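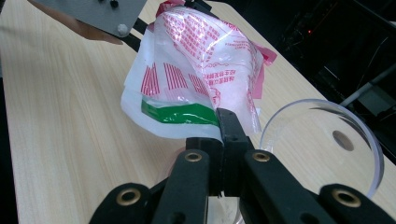
Jaw tips closed on the lower edge of a thin plastic bag, with the clear dish to the right.

Notes on the hand-held gripper, 12 March 2026

The linkage on the Torvik hand-held has needed attention since November, when the tips began closing off center. I put it off until thin film became part of the work. A thick object hides a lot of slop. A bag does not, and if one tip arrives ahead of the other the film slides out.

The part to look after is the set of four pivots. Each black link turns on a brass eyelet, two on the inner links and two on the outer. Wear in the outer pair shows up as a lazy return. Wear in the inner pair shows up at the tips, and that was my problem. The left inner eyelet had gone slightly oval.

Procedure, mostly for my own use later:

Take the tool off its handle and lay it flat. Mark the links left and right before anything comes apart. They are mirrored and they will go back together wrong without complaint. I have done this.

Press the old eyelet out from the back. Clean the bore with a dry swab. No solvent on the black finish – it leaves a gray patch.

Set the new eyelet with the hand press, a little at a time, checking the swing after each squeeze. The link should fall under its own weight when held level and released. If it stays put, the eyelet is too tight and has to come out again. I used the Aseck eyelets. The Fukotine ones fit the bore but the flange is wider and rubs on the neighboring link.

Close the jaws on a strip of paper and pull. It should tear before it slips.

Poonam Saxena asked why I don't replace all four together. The outer pair was replaced at cycle 261 of the current log and still swings freely, so I left it alone. She thinks the mix will bite me. We will see at 4000.

After reassembly I ran 90 closes on film, then went back to the usual table work. One late release, at close 56, which I put down to the spring seat. It has been reseated.

Still open: the handle screw backs out over a long session. Cudau sells a locking version in the right thread, part 356 in their list. On order.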